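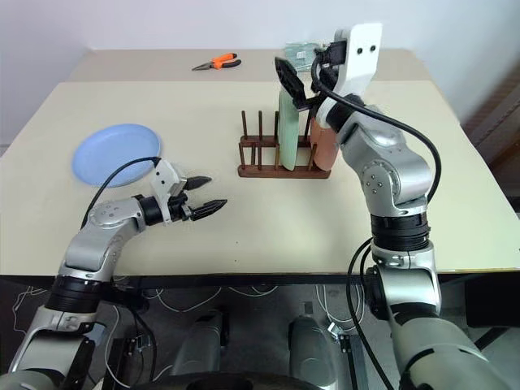
Two arms, one dish rack. Plate handling on the bench.

1/ Equipment budget for next year is due 10/27/18, so I'm posting the planning notes as I go. Some of you asked what a two-arm setup costs to run once the arms are paid for. The short version is that the arms are the easy line to fill in.

2/ Pakus quoted the pair of arms as one item. Grippers, cables and mounts were on a second sheet. If you're comparing suppliers, ask for both sheets before you put anything in a spreadsheet. We had to redo ours in July.

3/ Gripper fingers are a consumable. I've put down 19 sets for the year. Prukex will hold the price if we order them in one go, but then we're storing them, and storage at Prasdale is already tight.

4/ Cables. Budget for spares and for proper cable management. I left management out of the first draft and got asked about it straight away. It's now its own line, with labour.

5/ The props cost less than you'd expect. Plates, a wooden dish rack and hand tools all come out of petty cash. I still list them, as the same plate needs to be available in a year's time. Buy extras in the same colour while the shop has them.

6/ Table. We priced a Stöckli workbench with adjustable legs against an ordinary table. The bench is nicer and I'd like one. It's been moved to the "if there's money left" tab, along with better lighting.

7/ Hours matter more than hardware. I've planned on 273 operator hours for the dish rack work, including setup and resets. Resets are the part people forget. Somebody has to put the plates back, and that person is on the payroll.
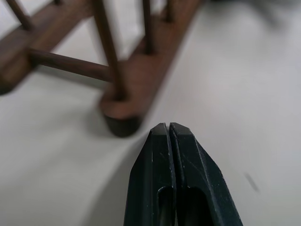 Should a small lab lease its arms or buy them?
It depends on how long the work will run. For a project under a year, leasing usually keeps the paperwork simpler and servicing is often included. Past that we found buying came out ahead – provided you've set aside money for repairs.

8/ On repairs: I've allowed for about 2 weeks of downtime per arm. The warranty covers parts but freight is ours both ways, and freight isn't cheap from here. Check who pays before you sign.

9/ Training is in there too. Pakus includes a day on site with the purchase. A second day is extra, and I've asked for it. New operators pick up the basics quickly, but the fault codes take longer.

10/ Still open: whether the spare gripper body comes out of this year's money or next year's, and who pays for the electrician. Finance would prefer next year for both. I've asked for the gripper body now – the lead time is too long to leave it.

11/ I'll put the blank spreadsheet up once the totals are signed off. Prices removed, line items left in.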